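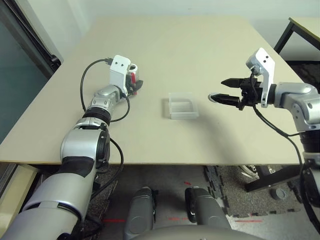
How Do You Test a Robot's Fingers?

Your hand is a show-off. It can squash clay, hold an egg and scratch your nose, all before breakfast, and it never once asks for a round of applause.

Robots have a harder time. The part of a robot that does the holding is called a gripper, and plenty of grippers have just two fingers. Try it yourself. Make your thumb and one finger into a beak, then pick up a sock. Easy. Now pick up a coin from a flat table. Now a grape. Now button your shirt. (We'll wait.)

Hoi-yan Shih tests grippers at a workshop called Pavance. Her robot has two arms and a lot of patience, mostly because nobody gave it a choice. Her job is to find out what its fingers are good at and what they are hopeless at.

One arm or two?

Some jobs need only one arm. Others go better with two, in the same way that you use one hand to steady a jar while the other turns the lid. The tricky bit is that two arms can bump into each other. Yours hardly ever do, as your brain keeps track of both without being asked. A robot's controller – the computer that tells each joint how far to bend – has to work it all out with numbers.

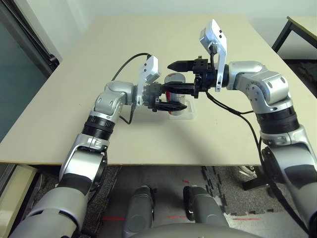 Two grippers, one can. The white parts above the wrists hold cameras.

Why put a camera on a wrist?

Imagine threading a needle while looking at it from across the room. A camera up high can see the whole table, but an arm may get in the way. A camera on the wrist travels with the fingers and gets a close view of whatever they are about to grab. It is a bit like having an eye on the back of your hand, which would be handy for finding things under the couch and horrible in most other ways.

Keeping it fair

Hoi-yan likes to compare two sets of fingers, called Su and Clokance. Each set gets 60 tries at the same job, with the object starting in the same place. If one set got a nice sturdy can and the other got a wobbly grape, the test would tell you a lot about grapes.

She writes down every drop. A gripper that squeezes too hard gets a bad mark too, even if it hangs on beautifully. Anyone who has met a crushed juice box knows why.

Try it at home

Borrow some kitchen tongs and an empty plastic cup. Lift the cup 10 times and count your drops. Then wrap a rubber band around each tip of the tongs and do it again. Write down both scores, including the embarrassing one.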